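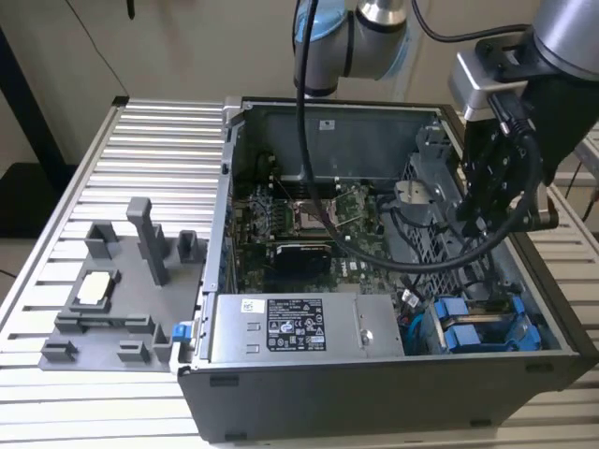
Figure 1. Desktop tower with side panel off

4. Setting up the count computer

1. Enter the ward name (Ellstead) in Stomberg exactly as it appears on the nomination list.
2. Set the number of polling places to 16.
3. Import the voters list -- 300 names per file at most.

Caution: Do not open advance poll totals before voting closes.

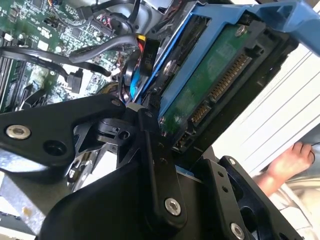
Figure 2. Gripper at the open case

4. Print a zero report and have the returning officer sign it.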